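Proyecto Lurilico: recetarios manuscritos del valle de Tondina
Informe de avance para la Fundación Hauksdóttir, septiembre de 2024
A la atención de Poul Frandsen

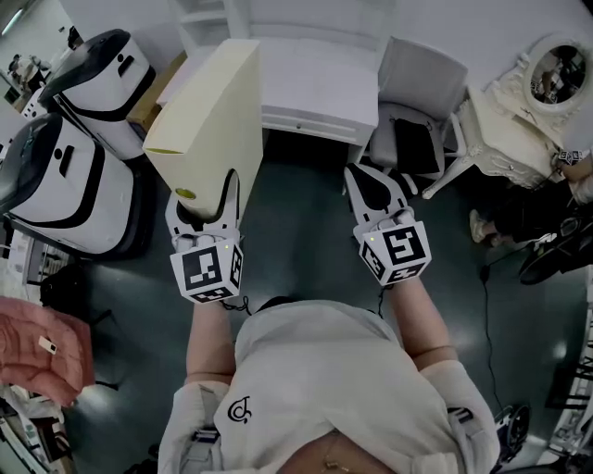
Dónde estamos

Empiezo por lo que más ganas tenía de contar: el catálogo tiene ya 656 cuadernos descritos, de los 700 que prometimos en la solicitud. En abril, cuando nos vimos por última vez, todavía discutíamos si un fajo de hojas cosidas con hilo de bramante contaba como cuaderno (cuenta, y además es de los mejores). Desde entonces el ritmo ha cambiado por completo y el material que sigue llegando es una maravilla.

Los 44 que faltan están localizados. La mayor parte pertenece a familias de la zona alta del valle que han pedido esperar a que termine la temporada de conservas, porque los siguen usando en la cocina. Nos parece estupendo, y preferimos recogerlos un poco más tarde con la receta del membrillo recién anotada.

Qué contienen los cuadernos

En la solicitud hablábamos de «recetas tradicionales» y ahora esa expresión se nos queda pequeña. Hay recetas, claro, y muchísimas, pero entre una y otra aparecen cuentas de la tienda, remedios para la tos, direcciones de parientes emigrados, letras de canciones, el peso de un recién nacido apuntado semana a semana junto a un bizcocho de almendra. Raili Kemppainen, que dirige la transcripción, propuso al principio separar lo culinario de lo demás, y a las pocas semanas ella misma retiró la propuesta. Ahora todo se transcribe en el orden en que está escrito, incluidas las tachaduras.

Las medidas merecerían un informe aparte. Hemos encontrado la jícara, el cuartillo, el puño, «lo que coja el papel», «harina la que pida» y una misteriosa «medida de Aurelia» que sale en dos cuadernos de casas distintas, escritos por manos distintas. Seguimos sin saber si Aurelia era una vecina, una tendera o el nombre que le daban a una taza. Si alguien en la Fundación tiene una pista, que nos escriba, por favor.

También se va dibujando algo que no esperábamos ver tan pronto: el viaje de las recetas. Los buñuelos de calabaza de la parte baja aparecen primero con anís y luego, en los cuadernos de mujeres que se casaron valle arriba, con ralladura de naranja. Hanyu Tang ha empezado a trazar estos recorridos sobre un mapa y el primer borrador, aun con huecos, es precioso. Lo adjuntamos como anexo, con el ruego de que no circule todavía, porque tres familias no han revisado aún los topónimos que les afectan.

Transcripción y catálogo

La migración a Storora terminó antes del verano. El cambio nos dio bastante guerra – las fichas antiguas guardaban los nombres de los ingredientes de cualquier manera, con «pimentón», «pimenton» y «pimiento molido» como tres cosas diferentes – y hubo que unificar el vocabulario a mano. El trabajo ha merecido la pena. Ahora se puede buscar «manteca» y obtener a la vez la palabra normalizada y la grafía original de cada cuaderno, con sus haches de más y sus uves cambiadas.

Las transcripciones pasan por dos lecturas. La primera la hace quien transcribe y la segunda alguien que no haya visto el cuaderno. Cuando hay desacuerdo, se deja la duda marcada entre corchetes y se consulta a la familia. Este último paso es lento y es también el que más alegrías nos da: una palabra que llevábamos semanas leyendo como «cedazo» resultó ser el apodo de un tío abuelo.

Devolución a las familias

Cada casa recibe su cuaderno de vuelta en una carpeta de conservación, con una copia impresa para usar y manchar sin remordimientos. Las copias impresas han sido un éxito enorme. Varias personas han pedido más ejemplares para repartir entre hermanos, y una señora nos devolvió la suya con correcciones: había detectado que su madre se equivocó con la levadura y quería que constara.

Las tardes de lectura también van muy bien. Hemos hecho 6 desde abril, en la escuela vieja y en el salón parroquial, y en todas ha habido que sacar más sillas. El formato es sencillo: se lee en voz alta una página, alguien cuenta lo que recuerda y, si hay suerte, alguien ha traído el plato. La del arroz con castañas terminó en una discusión apasionada sobre el momento de echar la sal que se prolongó hasta la calle. Villads Steinarsdóttir graba el sonido de estas sesiones, siempre con permiso, y está preparando un índice para enlazar los testimonios con las páginas correspondientes.

Dificultades

Hay dos que queremos señalar. La primera es la tinta. Parte de los cuadernos más antiguos se escribió con una tinta ferrogálica muy agresiva que está perforando el papel, y algunas hojas no admiten más manipulación. Las hemos apartado y hemos pedido presupuesto a un taller de restauración. Cabe en la partida de imprevistos y no solicitamos fondos adicionales.

La segunda son los permisos. Algunas familias quieren compartir las recetas y reservar el resto de las páginas, cosa muy comprensible cuando en medio hay deudas o disgustos familiares. El formulario inicial solo permitía autorizar el cuaderno entero. Ya tenemos una versión nueva que permite decidir página por página, y la estamos llevando casa por casa a quienes firmaron la antigua.

Gasto

La ejecución se ajusta a lo previsto en personal e impresión. En desplazamientos hemos gastado menos, gracias a que muchas familias nos traen los cuadernos, y pedimos autorización para pasar ese remanente a la compra de carpetas de conservación. El detalle va en la hoja de cálculo adjunta.

Próximos pasos

– Recoger y describir los cuadernos pendientes de la zona alta.
– Cerrar la revisión de topónimos y publicar el mapa.
– Terminar el índice de las grabaciones.
– Enviar a la Fundación una primera maqueta de la antología, con unas pocas recetas por pueblo y las páginas originales enfrentadas.

Sobre la antología hay una decisión que nos gustaría tomar con ustedes: si las cantidades se convierten a gramos o se dejan como están. Raili defiende los gramos en nota al pie. Yo dejaría el puño y la jícara en el texto, bien grandes, y las equivalencias en una tabla al final. Nos vendría muy bien conocer su opinión antes de encargar la maqueta.

Un saludo muy cordial desde Tondina,
Hrefna Þrastardóttir
Coordinación del proyecto Lurilico

© Proyecto Lurilico | Contacto | Aviso legal | Volver arriba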